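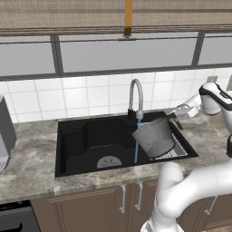

What I want from a practice kitchen

I have been washing dishes for most of my life and writing software for a good part of it, and until this spring I had never felt that the one had much to say to the other. Then the small shop where I work took out a subscription to Brellico, the simulated kitchen package from Wandex, and I spent 13 weeks of mornings with a mug of coffee in my hand, trying to get a robot that doesn't exist to rinse a cup that doesn't exist under a faucet that, you guessed it, doesn't exist either. I've come out the other side with opinions, and since the renewal notice is sitting in my inbox asking for $994, this seems like the time to write them down.

The pitch, if you haven't seen it, is simple enough. You get a library of 1,738 kitchens, a handful of arms to put in them, and a set of chores that run from opening a drawer to clearing a counter. You train or script your arm in there, where a smashed plate costs you nothing, and when you're feeling brave you move the work over to real hardware. Our real hardware is a secondhand Camargo arm bolted to a bench, and I have a great deal of respect for how much damage it can do to a coffee cup. So I was an easy sale. I would have paid a fair amount just to stop sweeping.

Let me start with what I love, because there's a lot of it. The kitchens look like places where people cook. I had used the Joder package before this, and Joder's kitchens always gave me the feeling of a dentist's office, with everything pale and squared off and spaced a polite distance apart. Brellico has taste, or at least somebody over there has looked hard at other people's houses. The sink I've spent the most time with is a deep, matte black one set into mottled marble, with a stepped ledge molded into the left side and a metal strainer rack lying over on the right. There's white tile behind it, a tall gooseneck faucet, and brown paneled cabinets underneath. I've rented apartments with worse sinks (I've rented apartments where the sink was most of the problem).

And that ledge matters! It would have been so easy to give every sink the same plain box of a basin, and an arm that learns on plain boxes is going to have a bad day the first time it meets anything else. A ledge is a thing to bump. A strainer rack is a thing to catch the bottom of a cup on. You have to bring the cup in high enough to clear the rack and still low enough to fit beneath the nozzle, with the wrist coming in from the side and the thick lower part of the arm staying out past the front of the counter where it can't knock into anything. My first few dozen attempts were a comedy of elbows. By the time I had an approach I was happy with, I had learned more about reach and clearance than I'd picked up in a year of fussing with the Camargo, and I hadn't broken so much as a saucer.

Now for the water, and this is where I get a little grumpy.

Water in Brellico is a column. It's narrow, it's straight, it's light blue, and it drops from the nozzle to the floor of the basin like a drinking straw somebody stood on end. I can live with how it looks. Rendering water well takes a lot of computing, and I would much sooner have the runs go quickly. My trouble is with what the package lets me believe. The chore called "rinse cup" is scored on where the cup is in relation to the stream, and the scoring is generous. I had runs go down as successes where I'd swear the water was passing beside the cup, and any child standing on a stool at a real sink could tell you that a cup beside the water is a cup that still has yesterday's milk in it.

You may say that I'm asking too much, and a colleague of mine has said so, at some length, over lunch. The argument goes like this: a simulator is for getting the arm to the right neighborhood, and the last inch gets sorted out on the bench. I have sympathy for that view. It's a sensible way to work and it's more or less how we ended up working. But I keep coming back to the fact that the last inch is the chore. Getting a cup to the neighborhood of a faucet is a matter of moving an object through the air, and we've had arms that could do that for a long time. Rinsing means the water goes in, swirls, picks up whatever was in there, and comes out again when you tip the cup. If the package can't show me that, I'd like it to say so plainly on the score sheet, and call the chore "hold cup at faucet" or something equally humble. I wouldn't think less of it. I'd think rather more of it.

There's a wider point in here that I care about, and I'll try not to go on. People outside our line of work see pictures and clips from packages like this one, and they are lovely to look at, and they come away with the idea that the kitchen robot is coming along with the next model year. My own mother asked me in August whether she should hold off on replacing her dishwasher. I told her to buy the dishwasher. Those of us who use these tools know how to read a success rate with one eyebrow up, but the number travels a lot farther than the eyebrow does, and I think the companies selling the packages owe everybody a bit more care in what they name things.

I should be fair about the rest of it. Setup took me two afternoons, and one of those was my own fault for skipping the instructions. Wandex's support desk answered every question I sent, usually the same day, and once with a sketch that cleared up a gripper problem I'd been stuck on since before breakfast. The two-fingered gripper that comes with the standard arm behaves sensibly on a tapered cup when you take hold near the rim, and much less sensibly when you go for the middle, where I found it wanted to slide. Our real gripper does much the same thing, so I count that as a point in Brellico's favor. The cabinet handles are good. The drawers are very good – somebody has thought about how a drawer sticks. I never did get on with the menu for changing the lighting, and I gave up on it around the fourth week and left everything at the default.

So would I tell you to buy it? If you have an arm and a bench and a habit of breaking things, yes, and I'd point you toward it over Joder without much hesitation, even though Joder costs less. If your project lives or dies on liquids, I'd wait for a release or two and ask some pointed questions before handing over any money. And if you're a teacher hoping to show a room of students what a household robot has to deal with, I think you'd be delighted, so long as you also walk them down the hall to a real sink and let them get their sleeves wet.

We're going to renew. I've written to Wandex with my complaint about the scoring, along with a list of the runs I thought were marked too kindly, and they've written back to say that liquids are being looked at for the next version. In the meantime I've added a check of my own that throws out any rinse where the stream misses the opening. Our success rate fell quite a long way the morning I turned it on, and I've started over on the approach from the right-hand side.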